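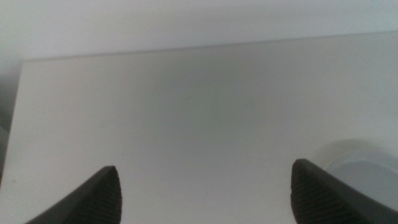

Helle Platte vor heller Wand.

Varnlow: Filmmusik zu "Skarkimow" erscheint im März auf Doppel-LP

Nach langem Hin und Her jetzt also doch. Die Orchestermusik zum Spielfilm "Skarkimow" kommt im März in den Handel, erstmals komplett, erstmals auf Vinyl. Das teilte das Label Fullari am 04.11.2025 mit. Bisher gab es von der Musik nur einen kurzen Download mit sieben Stücken, der Rest war allein im Film zu hören, dort oft weit unter den Dialogen.

Erscheinen soll das Ganze als Doppel-LP und digital. Eine CD ist vorerst nicht geplant, was in den einschlägigen Foren schon für Ärger sorgt. Das Label verweist auf die Presskosten und auf die geringe Nachfrage bei den letzten Veröffentlichungen. Ganz vom Tisch ist die CD aber nicht, man wolle die Vorbestellungen abwarten.

Umfang: 63 Minuten Musik, verteilt auf vier Seiten. Die vierte Seite gehört allein dem Finale und dem Abspann, beide ungekürzt. Im Kino war der Abspann in der Mitte hart geschnitten, weil der Verleih eine kürzere Fassung haben wollte. Wer den Film damals gesehen hat, erinnert sich vielleicht an den Sprung vom Streicherthema direkt in die Schlussakkorde. Auf der Platte ist der fehlende Teil wieder drin, ein langsamer Satz für Bratschen und Bassklarinette, bisher unveröffentlicht.

Aufgenommen wurde die Musik im alten Funksaal in Varnlow. Ein eher trockener Raum, wenig Hall, dafür sehr direkte Holzbläser. Das hört man besonders im ersten Drittel, wo das Orchester klein besetzt ist und die Themen nur angedeutet werden. Erst mit der Überfahrt auf die Insel kommt das Blech dazu. Die Sitzungen dauerten 3 Tage, am letzten Abend wurde noch der Chor aufgenommen, getrennt vom Orchester und im gleichen Saal.

Für die neue Ausgabe wurde von den Mehrspurbändern aus neu abgemischt. Die alte Stereomischung für den Download galt als zu dumpf, vor allem die Harfe ging unter. Laut Fullari ist die Dynamik jetzt deutlich größer, leise Stellen bleiben leise. Angehoben wurde nachträglich nichts, auch die Stuhlgeräusche in der Friedhofsszene sind geblieben. Manche werden sich daran stören.

Strittig war lange die Rechtefrage. Die Produktionsfirma Hadgu hielt die Bänder zurück, weil unklar war, wem die Orchesterrechte gehören. Ein Teil der Verträge lief noch über eine Vorgängerfirma, die Unterlagen waren unvollständig. Im Frühsommer kam dann eine Einigung zustande, über die Höhe der Zahlung machen beide Seiten keine Angaben. Hadgu bekommt dem Vernehmen nach einen Anteil an den digitalen Erlösen, nicht aber am Vinyl. Bestätigt ist das nicht.

Die Auflage der Erstpressung liegt bei 370 Stück, nummeriert, im Klappcover. Danach soll es eine einfache Pressung ohne Nummer geben, ohne Begrenzung. Das Beiheft enthält Notizen zu den einzelnen Stücken, eine Seite aus der Partitur als Faksimile und einen längeren Text über die Arbeit mit dem Chor. Texte auf Deutsch und Englisch. Das Covermotiv steht noch nicht fest, das Kinoplakat darf aus rechtlichen Gründen nicht verwendet werden.

Musikalisch ist "Skarkimow" kein leichter Fall. Es gibt kein großes Hauptthema, das man beim Rausgehen pfeift. Statt dessen eine Figur aus vier Tönen, die immer wieder auftaucht, mal im Klavier, mal in den Hörnern, einmal auch rückwärts. Im Film fällt das kaum auf, beim reinen Hören trägt es die Musik aber erstaunlich gut. Am stärksten die Sequenz im Leuchtturm, fast acht Minuten am Stück, nur Streicher und tiefe Trommel. Schwächer die Tanzmusik im Gasthaus, die klingt auch ohne Bild nach Pflichtaufgabe. Dass sie auf der Platte komplett drauf ist, hat wohl eher mit der Vollständigkeit zu tun.

Ob die Reihenfolge der Stücke dem Film folgt, war zunächst unklar. Inzwischen heißt es vom Label: weitgehend ja. Zwei kürzere Stücke wurden aus Platzgründen umgestellt, sonst wäre Seite zwei zu lang geworden. In der digitalen Fassung bleibt die Filmreihenfolge erhalten. Dort gibt es zusätzlich zwei Alternativfassungen vom Vorspann, eine davon ohne Chor.

Vorbestellt werden kann ab sofort über die Seite des Labels, pro Haushalt werden höchstens 2 Exemplare der nummerierten Ausgabe abgegeben. Läden sollen ein kleines Kontingent bekommen, welche genau, steht noch nicht fest. Versand nach Österreich und in die Schweiz ist möglich, die Kosten werden erst im Bestellvorgang angezeigt. Den Preis will Fullari in den nächsten Tagen nachreichen, auf der Seite stand bei Redaktionsschluß noch ein Platzhalter.

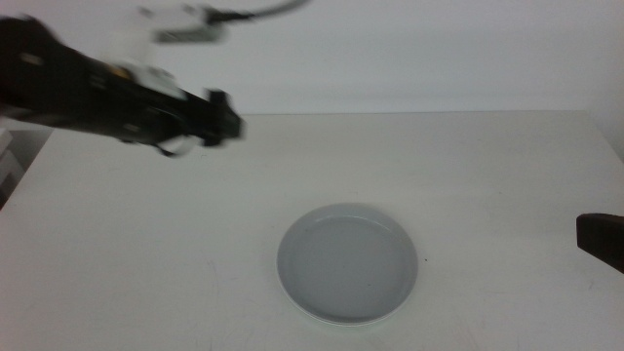 Konzert in Varnlow geplant

Zum Erscheinen soll es auch eine Aufführung geben, im selben Saal, in dem die Aufnahmen entstanden. Gespielt wird eine Suite von einer knappen halben Stunde, dazu nach der Pause Musik aus anderen Filmen, Programm offen. Die Suite wird derzeit aus der Partitur zusammengestellt und verzichtet auf die Tanzmusik. Der Leuchtturm ist dabei, ebenso der bislang unveröffentlichte Satz aus dem Abspann. Ob der Chor mitmacht, hängt noch an der Finanzierung.

Termin ebenfalls im März, der genaue Tag wird noch bekanntgegeben. Karten gibt es nur im Vorverkauf, eine Abendkasse ist nicht vorgesehn. Eine Vorführung des Films mit Live-Orchester war mal im Gespräch, wurde aber verworfen, zu aufwendig, und es fehlt eine Filmkopie ohne Musikspur.

Ein Mitschnitt des Abends ist nach jetzigem Stand nicht geplant. Weitere Filmmusiken aus dem Archiv von Hadgu will Fullari prüfen, Titel nennt das Label noch keine.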